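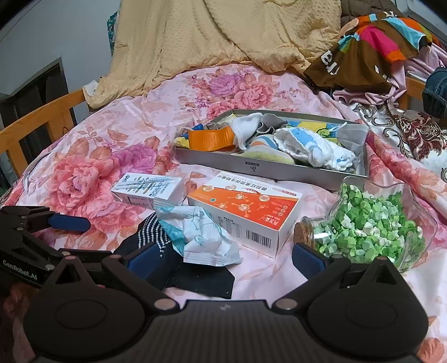

Handwoven sari borders: are the small labels getting better?

loomgazer
Went to the Miltaline winter showing on Monday and I'm still buzzing. They had 17 pieces, all handloom, and the borders were the best thing I've seen from a small label in years! One was a deep indigo with a temple edge so crisp I went back to it three times. Has anyone else been?

pleatsplease
Yes! Went in the evening when it was quieter. Loved the indigo, but my favorite was the rust one with the plain body (so simple, and the drape was gorgeous). The weavers' notes next to each piece were a great touch too.

counted_threads
Pretty clothes, sure. I thought the blouses let the whole thing down. Boxy shoulders, stiff collars, and you couldn't see the borders once the jackets were on. Vasylenko did this layering idea last December and did it better.

loomgazer
Oh, I have to disagree on the jackets! The short ones stopped right at the waist and the pleats fell free underneath. I'll give you the collars, though. Five of them looked like they belonged on a raincoat.

hemline_hal
Vasylenko's were mostly power loom, weren't they? Lovely colors, but I wouldn't put the two side by side.

counted_threads
Only the linings, as far as I know. The saris were handloom. Happy to be corrected.

pleatsplease
Either way I'm thrilled there are two labels to argue over. When I started buying, it was Eten or nothing, and Eten only made 6 designs a season.

newtosilk
Jumping in as a beginner: is there anywhere to try these on before buying? I've never worn a six-yard drape and I'm very excited and slightly scared.

loomgazer
The Pallberg shop keeps a few out for trying and they'll help you pleat. Go before 5, it gets packed. Start with a cotton one, they hold a fold so nicely!

newtosilk
Thank you!! Going this week.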